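The old Sternell tower has been under my desk since November, when it stopped getting past the startup screen and I lost patience with it. I kept stepping round it and telling myself I'd have a proper look one weekend. Well, I finally did! It's on its side with the panel off and I've been poking about in it with a torch and a mug of tea, very happily, for most of the morning.

I'd forgotten how solid these old office machines are. I bought it second-hand from a clearance shop in Vastorport, mainly to store photos on, and it never gave me a moment's trouble until it did. The plan is to get it going again with new memory and a bigger drive, then put it in the hall cupboard as a backup box (nothing fancy, no games). The memory slots are all empty now, so at least that part's ready.
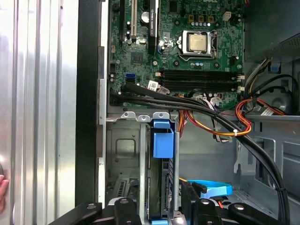

Drakum left a comment on my last post saying I should change the coin battery before spending a penny on anything else, as a flat one can make an old board do all sorts of daft things at startup and it'll cost less than a sandwich. Fair point, and I've put one on the list. I'd have gone straight to ordering memory and felt very clever about it.

The other thing on the list is thermal paste. I haven't lifted the processor out and I don't plan to, but it does want a clean and a fresh blob before the cooler goes back on. I've got half a tube of Hourani paste somewhere — probably in the drawer with the takeaway menus and the dead torches.

Then there's the wiring, which is the bit I always dread. I can never remember which way those tiny front panel plugs go, the ones for the power button and the lights, so this time I'm drawing myself a little map before I unplug a single one.
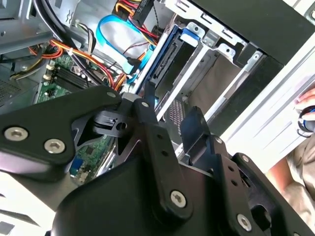
The fat power cables I mind less, as they mostly only fit one way. I do want to get them tied back a bit more neatly near the drives, though, so I'm not wrestling them every time I want to swap something. I've a bag of 300 cable ties in the shed that I bought for the beans and have barely touched.

Memory should be here next week. If it starts up I'll be unbearable, and if it doesn't, the shop still has a shelf full of them.

Recent posts
The bread bin that wouldn't shut
Sorting 600 photos in one wet weekend
Beans, canes and a lot of string
My 3 favourite screwdrivers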